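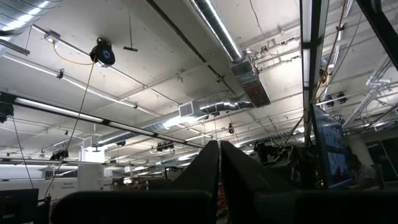

Figure 5.1. Two black gripper fingers beneath a white-painted ceiling.

Chapter 5
Stiff Necks, Sore Shoulders and the Habits Behind Them

Try something before you read on. Let your shoulders drop, then slowly turn your head to the left as far as it goes without strain. Now go right. Was one side tighter? For most people it is, and finding out why is one of the great pleasures of studying the body!

Your neck holds up a head that weighs as much as a bowling ball, and it does so all day long. Seven small bones carry the load, and layers of muscle steer it (some of them reach all the way down between your shoulder blades, so a sore neck and a sore upper back often travel together).
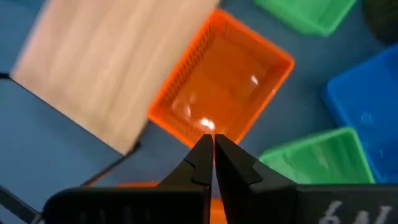
Figure 5.2. Gripper fingers tapering to points, with the tips nearly touching.

In this chapter we follow Maarja Jankauskaitė, a bookkeeper in the town of Piltik, who woke up one December morning unable to look over her shoulder. She kept a diary for 16 weeks, and it's a wonderful read: what she lifted, how she slept, which stretches she skipped. You'll find pieces of it in every section.

By the end of the chapter you should be able to:
name the main muscles that turn and tilt the head
explain how long hours in one position can lead to stiffness
tell everyday soreness from pain that needs a doctor

Key words: vertebra, trapezius, range of motion, referred pain

5.1 What Moves When You Nod

Start at the very top, where the skull meets the first bone of the neck.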